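School Bag Collection: What to Check Before You Drop One Off

The Sastcombe bag collection runs again this April. Last year 105 bags came in, and 30 of them had to be set aside for repair before they could go out to families in Gornach. Most of those repairs were small. A stuck zipper was the usual problem, followed by torn mesh.

Smaranda Matei has run the sorting table for the past two years and asks that everyone go over a bag at home first. Open every compartment and shake it out over a trash can. Old pencils, snack wrappers and loose change all turn up in the bottom seams. Then close each zipper the full length, slowly, and open it again. If it catches on a curve, rub a plain candle along the teeth and try once more. A missing pull can be replaced with a short loop of cord.

Look at the mesh next. Small holes can be stitched with ordinary thread in a matching color. Dust on the fabric usually comes off with a damp cloth and a little dish soap. Please don't machine wash bags with stiff backs or reflective strips.

Bags with a broken zipper are still welcome. Tie a piece of string to the top handle so that Virgil Matei can pull them out for the repair shelf. He has spare sliders in most sizes, but he is short of thread in navy and black.

Drop-off is in the side hall on Skuna Street, 4 p.m. to 7 p.m. Bags of any size and color are accepted. Notebooks and pencil cases go in the separate box by the door. Questions about large donations should go to Aurelia Avram at the front desk.
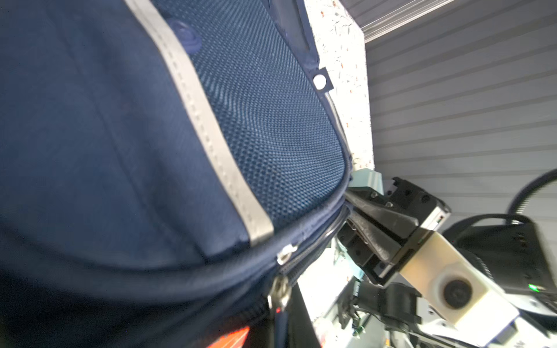
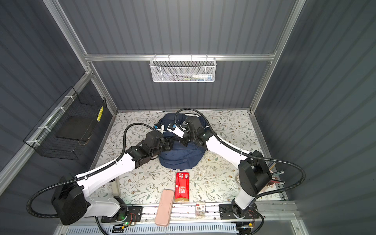
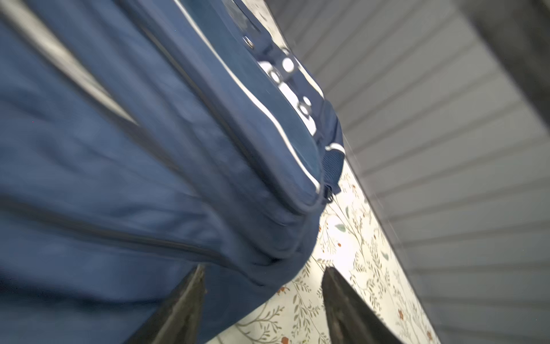

Navy blue backpack, with the reflective strip and blue mesh panel in the first photo and the mesh side pocket in the last.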